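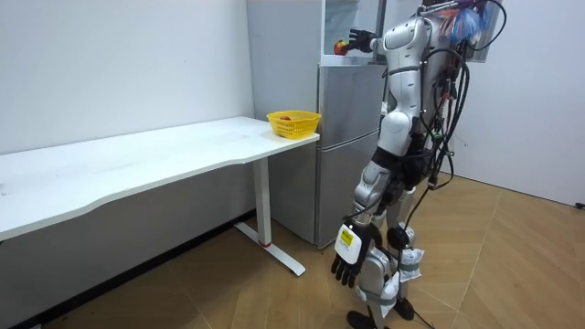
Has anyone done the Skemo ghost walk in Cekthorpe, the evening one that leaves from the bus station? My sister is visiting in August and wants "something with costumes." I've put off booking all week and my meal planning is going the same way – a red apple in the top of a tall silver fridge would count as a picnic at this point. The website says the tour covers 2,000 years of local horror, which seems like a lot for a town with one traffic light.

Search this forum Go Advanced search

mudlark_pete
Did it last fall. The guide wears a cape and shouts. You walk to the old tannery, then the canal, then the tannery again from the other side. I had a great time and couldn't tell you one fact I learned.

Vasiliu_fan
Skip it and do the Vasiliu murder mystery walk instead. You get a notebook and a suspect and you have to interview people outside the library. My suspect was Cosmin Ghiță, who runs the thing, and he refused to confess even after I'd solved it.

hattie.b
You hadn't solved it. I was in your group. You accused the widow and she had been on a boat the whole time.

Vasiliu_fan
The boat was never proven.

tollgate
Strong disagree on skipping the ghost one. The mystery walk is three hours of standing around while strangers argue about a boat. Skemo is 90 minutes and ends next to a bar. Wear real shoes, the canal path is mostly puddle.

mudlark_pete
Seconding shoes. I wore the other kind.

original poster
Is it scary? She's 41 but she screamed at a wind chime once.

tollgate
There's a man behind a door at stop 8. Now you know about the man. She doesn't have to.

hattie.b
Book through Sendedent if you can stand the site, it lets you change the date without calling anyone. Get the 7:30 slot. The earlier one is in full daylight and the cape doesn't hold up.

original poster
Booked the 7:30. Told her it's architecture.

Comments (3)

Anisa Goh
I used to guide for Skemo. The 2,000 years includes a long stretch where we just said "and then it was quiet."

ridgeway
They told my group 3,000. Must be haunted by inflation.

boatwidow
I was on the boat.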